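Main page | Contents | Recent changes | Print this page

Automation at the Konen returns center

The Konen returns center is a goods-handling workplace where items sent back by customers are sorted, checked and put away again. Robot arms have done part of the sorting since the Ratine program began one November. Before that, all of it was done by hand by workers called graders, who stood at tables on two shifts. The center had 44 graders when the program started.

Background

Returned goods come in mixed. A single tote can hold office supplies, sporting goods and personal items, and no two totes are alike. Earlier machines at Konen could handle sealed cartons but were of little use once a carton was opened. The Ratine program was meant to cover the step after opening, when a loose item has to be picked up and moved to the right tray. Arm motions are first worked out in computer simulation, with everyday objects placed on a table, and are later moved to the floor. Small things with an awkward shape, such as a watch with its band closed, get the most attention at this stage.

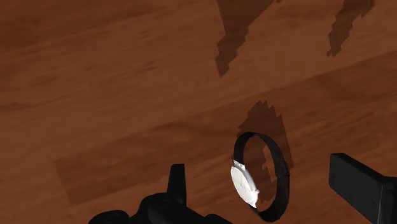
Who decides what happens to an item the arm cannot pick? A grader does. After a second missed attempt the arm stops, a lamp comes on at the station, and the item is moved by hand and logged with a short reason code.

Changes to jobs

No grader was laid off in the first year, though jobs that came open on the evening shift were left unfilled. The remaining graders were split into two groups. One kept the older work of judging condition: scratches, missing parts, signs of use. The other became station leads, each looking after several arms and clearing stops. Station leads are paid one grade higher and take a training course that lasts 7 weeks, part of it spent watching simulated runs and noting where a grip is likely to fail.

The physical side of the work changed as well. Reaching and twisting went down, and standing still went up. Complaints of sore wrists became less common, while complaints of boredom and tired eyes became more so. Konen answered with a rotation rule -- no more than two hours at a screen before a change of task -- which was later copied at the smaller Inari site. 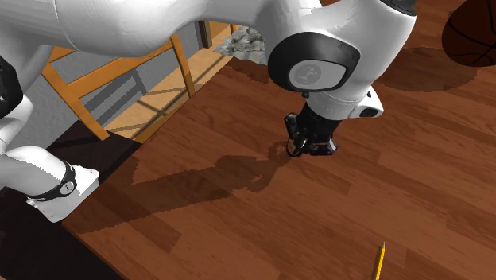
Hiu-tung Hsieh remarked at a shift meeting that the rotation rule looked fine on paper but fell apart after 3 p.m., when the trucks came in and everyone stayed wherever they happened to be. The rule was rewritten to give the floor lead the duty of calling the change.

Pace and measurement

Under the old system graders were expected to clear 300 items a shift. The figure was dropped for station leads, whose output depends mostly on the arms, and was replaced by a measure of how fast stops are cleared. Remo Widmer, writing in the Mok newsletter, argued that this punished people whose stations drew the hardest goods. Stop times are now compared only between stations handling the same class of item.
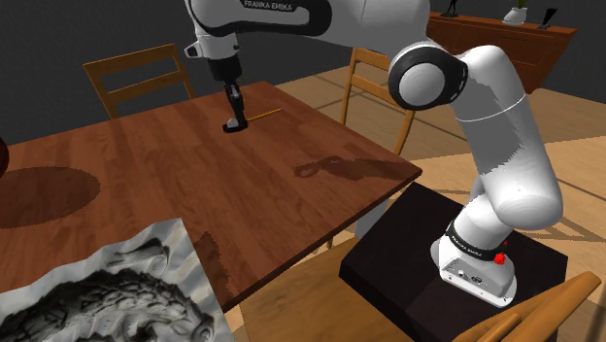
Training for new station leads was moved to an earlier point in the program after the first group asked for it. Trainees study simulated scenes before they touch a live station, and are asked to say what they would do if the arm stopped at that moment. Thin items come up often in these sessions; a pencil-like stick lying right beside the gripper's tip, as in the simulated view here, is a common subject for talk about which way the arm should approach. Su-chen Lau wrote most of the exercises. Graders who stayed with condition checks may sit in, and several have later changed groups.

See also: Inari site; Mok newsletter; Rotation rule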